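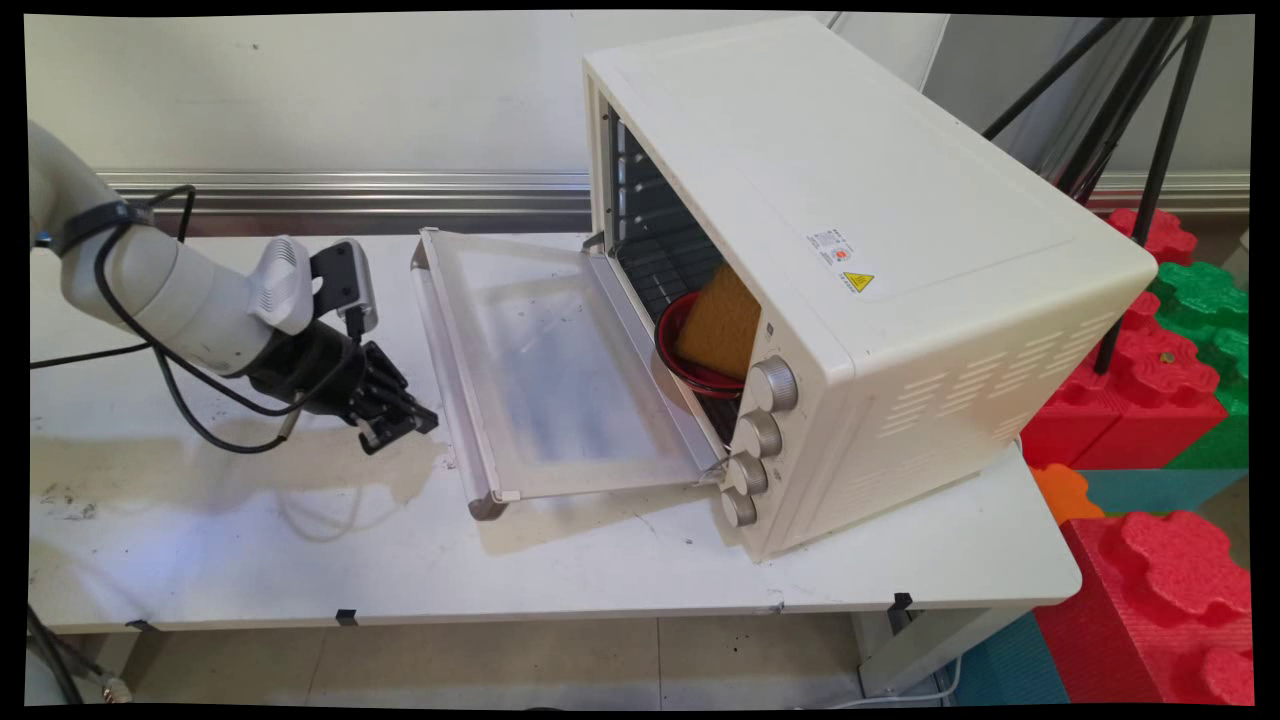
Arm and multi-fingered hand at the toaster oven station, door open, red bowl in the cavity.

Karkcombe Applied Handling Laboratory
December 30, 2018

1/ The Laboratory has completed its equipment plan for the coming budget year. This thread sets out the main decisions for partner groups, suppliers and departments that have asked how the money will be divided. The full plan will be sent to partners on request.

2/ The plan covers one subject: manipulation of household objects at bench scale. It does not cover mobile bases, which are paid for under a separate line and will be reviewed in September.

3/ The largest decision concerns hands. The Laboratory will not buy a second arm this year. Funds set aside for an arm have been moved to finger modules, spare tendons and a service agreement for the multi-fingered hand.

4/ The reasoning is set out in section two of the plan. Over the past year the arm was seldom the cause of a stopped session. The hand, its wiring and its mounting hardware accounted for most lost days, and the spares budget for those items had been spent by the end of spring.

5/ Two suppliers were invited to quote for the service agreement, Sernard and Mestico. Both quotes covered inspection, replacement of worn joints and a loan unit during repair. They differed on turnaround and on who pays for shipping.

6/ Sernard quoted $1,244 per visit with shipping included. Mestico quoted $1,015 per visit with shipping charged to the customer. Once freight in both directions was added, the Mestico figure was the higher of the two. The agreement has been awarded to Sernard for one year.

7/ Groups comparing service quotes are advised to ask for the freight terms in writing at the start. The Laboratory did not do so in its first round and had to request revised quotes from both firms.

8/ Cabling. A separate line has been opened for cables, straps, clips and connectors. In earlier budgets these were bought from general supplies, and the true cost of keeping an arm wired was never visible to those approving the spending.

9/ The new line is set at $900 for the year. It includes longer camera leads, so that a wrist camera can be moved between mounts without a new order each time.

10/ Appliances. Countertop ovens and similar goods will continue to be bought at retail. They are treated as consumables, with no entry in the asset register. A hinged door that is pulled by a machine many times a day should be expected to wear out, and the plan allows for replacement on that basis.

11/ When choosing an oven, staff are asked to look first at the door. A bottom-hinged door with a long bar handle is preferred for current work. Knobs should be round, separate and reachable from the front. Touch panels are excluded for this year.

12/ Staff should also check outside dimensions against the reach of the arm with the door fully lowered. An open door takes up a good deal of table in front of the cavity, and this has been missed in more than one purchase request.

13/ Small objects. Bowls, sponges and other soft or light items may be bought by the project lead without prior approval. Bright, plain colors are preferred. Receipts are to be filed by the end of the month in which the item is bought.

14/ Tables. A request was received to replace the white work tables, whose surfaces are now scuffed and stained. The request has been deferred. The tables remain level and sound, and the stains have no effect on the work. Resurfacing will be considered with the September review.

15/ Cameras and stands. No new tripods will be purchased. One additional wrist camera has been approved as a spare, to be held in the parts cabinet and signed out when needed.

16/ Staff time. The plan sets aside 5 working days for setup and calibration after each major hardware change. Partner groups booking station time should not schedule sessions within that period. Earlier plans allowed two days, and bookings were cancelled as a result.

17/ Software licenses are unchanged. The control package remains under the existing site agreement, and no partner will be asked to contribute to it this year.

18/ Shared costs. Under the Nic Aodha arrangement, partner groups that use the hand for more than one quarter contribute to its service agreement in proportion to booked hours. Hours booked and not used are counted in full unless released a week ahead.

19/ Several partners asked whether a simple two-finger gripper would be a better use of the money. For picking and placing, it may well be. The plan keeps the multi-fingered hand because the approved projects include handles, knobs and soft objects at the same station, and a change of tool between tasks is not supported at present.

20/ A two-finger gripper will be priced for the following year all the same. Suppliers wishing to be considered may write to the purchasing desk with list price, lead time and the cost of a full set of spare fingertips.

21/ Requests for changes to the plan must name the line from which the funds would be taken. Requests that only add cost -- however well supported -- will be held over to the September review.

22/ Copies of both service quotes are available to partner groups for inspection at the Karkcombe office. Questions may be posted in reply to this thread and will be answered during office hours after the holiday.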